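4.2 What people told us about their brushes

I came into this part of the study expecting to write about paint. I had a whole coding sheet for paint! But when I sat down with the interview notes in October, the brushes had taken over, and they had taken over in a way the sheet had no column for. People talked about handles. They talked about the weight of the thing, where the balance sits, whether the varnish gets tacky in summer, and they went on about it far longer than they ever did about pigment or paper.

The notes run to 643 separate remarks on tools, and I read all of them twice (the second time with Bimla Sachdeva, who coded them on her own so that we could compare). We sorted each remark by the part of the brush it was about: bristles, ferrule or handle. Where a remark covered two parts, we let it sit in both piles. Bimla and I disagreed mostly over the word "grip," which some painters use for the handle and others use for the way they hold it, and in the end we gave it a pile of its own.

The ferrule pile surprised me most. I had thought of the ferrule as plumbing, a bit of metal that keeps the hair on. Our painters see it as a landmark. Several of them find their hold by sliding the fingers up until they touch metal and then backing off a little, without looking, and one woman from the Perkell evening group told me she can't stand a ferrule that matches its handle, as she loses her place. Color contrast came up again and again in this connection. A gold ferrule on a dark handle was the pairing people mentioned with the most affection, and it's a common enough one in the studio jars.
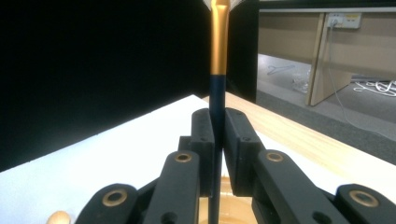
Figure 2. Long brush with pale bristles, gold-colored ferrule and dark navy handle, held upright by the handle.

Look at how sudden the change from gold to navy is in Figure 2. That edge is what the painters kept describing to us, and I started noticing it everywhere once they had pointed it out. Ľubomír Štefanec, who ran the Unance sessions, had his group mark on paper outlines where they hold a brush for fine lines and where they hold it for washes. The fine-line marks crowd up close below the ferrule. The wash marks wander all down the handle, and a few people drew theirs right at the end, which he says is how he was taught too.

Handle length is a messier story. Beginners at Erent liked short handles and said so, often because long ones poked them in the face or knocked over the water. The more experienced painters wanted length but couldn't agree on what it was for. Some said reach, some said balance, and a fair number said they just liked the look of it in the jar. I don't want to wave that last answer away. If you enjoy picking a brush up, you pick it up more, and the practice diaries (see 4.4) have plenty of entries along those lines.

Bristles got the shortest remarks of the lot: too stiff, too floppy, sheds. We come back to shedding in 4.3, where the Kettler washing logs give us something firmer to go on.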